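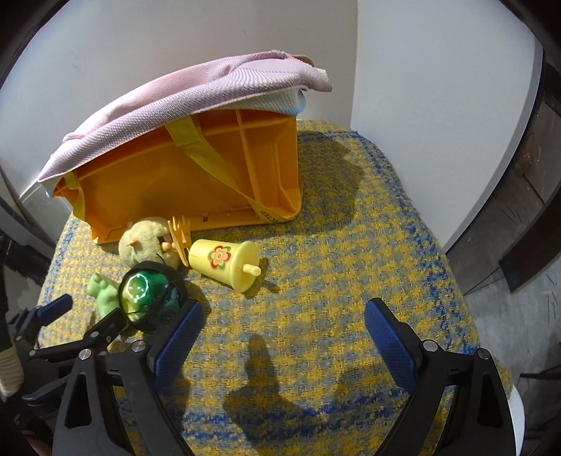 Check the finger pads on the Gokar hand-held gripper at the start of every shift, and again after any session with hard or slick objects. The pads are the blue ridged rubber pieces on the inner faces of the two black fingers. Small parts wear them fastest. When a faceted plastic ball is squeezed between the jaws, its edges press into a few ridges and the rest of the pad does little work, so wear on a toy set like this one, with its crate, cup and comb, tends to show up in patches. Look along the full length of each pad.

4.1 Inspecting the pads

1. Hold the gripper with the fingers pointing up and let the jaws open fully.
2. Wipe both pads with a damp lint-free cloth. Let them air dry.
3. Run a fingernail across the ridges. You should feel each one. If there is a smooth spot wider than 4 mm, replace both pads.
4. Look for lifting at the pad corners and for cuts that go through to the finger.
5. Close the jaws on nothing. The pads should meet flat, with no light showing between them at the tip.

Note: Replace pads in pairs. A new pad facing a worn one pulls the object to one side and throws off the jaw width reading.

Caution: Do not clean the pads with alcohol or solvent. It hardens the rubber.

4.2 Replacing the pads

You will need a pad set (part 548), a plastic scraper and the driver supplied in the Wemar tool roll.

1. Switch off the recorder and unplug the cable at the handle.
2. Back off the pad clamp on the first finger by one full turn. Leave the screws on the gripper arms alone. They set the linkage.
3. Slide the scraper under the pad from the tip end and work it loose.
4. Remove any old adhesive left on the finger.
5. Seat the new pad with the ridges facing inward and press along its length for 11 seconds.
6. Tighten the clamp until it stops. Do not force it.
7. Repeat for the other finger.

Caution: Keep your fingertips out of the linkage when you test the jaws. It can pinch.

4.3 Checking the jaw reading

1. Plug in the cable and start the recorder.
2. Open the Jaw page and select Zero with the jaws fully closed.
3. Open the jaws and close them again slowly. The reading should return to zero.
4. Pick up one hard object and one soft one. Hold each for a few seconds and watch the reading. It may settle slightly on the soft one. It should stay steady on the hard one.
5. If the reading jumps while the jaws are still, check the cable at the handle first, then repeat step 2.

Pads used on mixed household objects normally last over 1000 grasps. Write the change in the log kept with the Urkham case, including the gripper number and which pad was worn. Send pads that fail early to Atieno Lukumay in the service room, in a bag marked with the gripper number.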